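Ticket 2081 - Trikon number board, sea design
Status: open
Raised by: Remedios Cabanatuan

Parent says bits missing from the board, wants a replacement set. Got it out on the black table to check agianst the list.

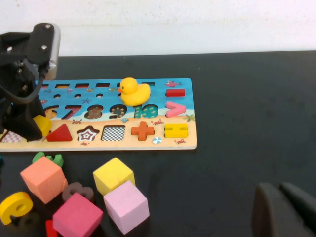
Board on table, 7, 8 and 9 holes showing. Duck isn't ours.

Asked Bontu Asfaw re spares - 2 bags in the cupboard, neither has pegs.
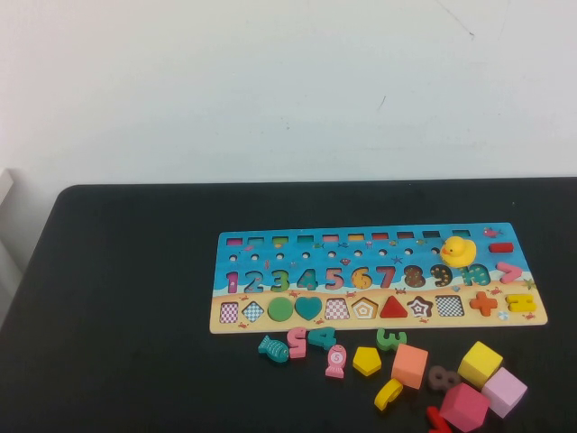

Spare pegs need ordering from Platura, min order 3 packs. Numbers are fine, don't order those - 1 to 10 all there. Red peg lying under the little fish top right, keep it as the colour match. Will chase delivery in April, leave ticket open til then.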